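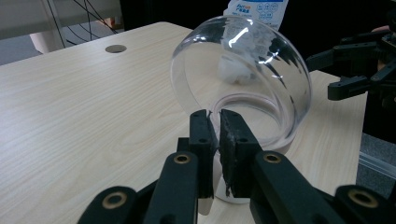 4.2 Covered and uncovered counters

We turn now to the question that first drew us to Carrilho, and one that the bakers themselves brought up long before we had the good sense to ask it: does it matter to a customer whether the cakes on the counter are covered? The older trade manuals treat the matter as settled. A cover keeps flies off and crumb soft, they say, and a tidy shop will have plenty of them. Our conversations gave a much more tangled answer, and we would like to take a little time over it.

Of the 73 customers who agreed to talk with us, 50 said they preferred to see cakes under some kind of cover. When we asked why, though, very few began with cleanliness. They talked about their grandmothers' kitchens, about the sound of a lid being set down, about the small ceremony of having something uncovered just for them. One woman at Plallero, the larger of the two bakeries, told us that a cake under a cover "has been waiting for somebody," and we have thought of her remark often while writing this section. The remaining customers were split between those who had never given it a thought and those, mostly regulars who came in before work, who felt that a cover put a wall between them and the smell of the shop. For this last group the smell was the whole reason to walk in, and they were quite firm with us on the point.

Material turned out to be a livelier subject than we had planned for. Both bakeries had used heavy glass for as long as anyone could remember, and both had moved at least part of the counter over to plastic in the years before our visit. A clear acrylic dome (Figure 4) is light in the hand, and the staff at Iltico, where the counter is high and the reach across it is long, were glad of that by the end of a shift. They were less fond of the scratches. Acrylic marks easily if it is wiped with a dry cloth, and a cover that has gone dull makes the cake beneath it look dull too. Glare was the other complaint. A curved surface picks up every lamp in the room, and at Plallero the staff had moved two of their covers to the back shelf so that people could see what they were choosing without having to duck and tilt their heads.

Customers, for their part, noticed the change less by eye than by ear. Several described the new covers as "quiet," and it took us a few interviews to understand that this was not meant kindly. Glass on a stone counter rings, and the ring had been part of being served. Natália Cordeiro, who carried out most of the interviews at Iltico, has suggested that we treat these sounds as part of the service in their own right, in the same way that earlier work has treated greetings and the wrapping of parcels. We agree with her and have added a code for it in the second round of analysis, where it appears in 15 of the interviews.

A word of caution belongs here. Carrilho is a small town, and many of the people we spoke with have bought their bread from the same family all their lives. Their feelings about a cover are hard to pull apart from their feelings about the person lifting it. The neighboring town of Purnis, where the bakery counter sits behind a full pane and the customer points through it, would make a useful comparison, and we hope to return to it. For the present we would only say that the cover, so often written about as a matter of hygiene, deserves a place in any account of how people come to trust a shop. The next section takes up the related matter of price cards, and who is expected to read them.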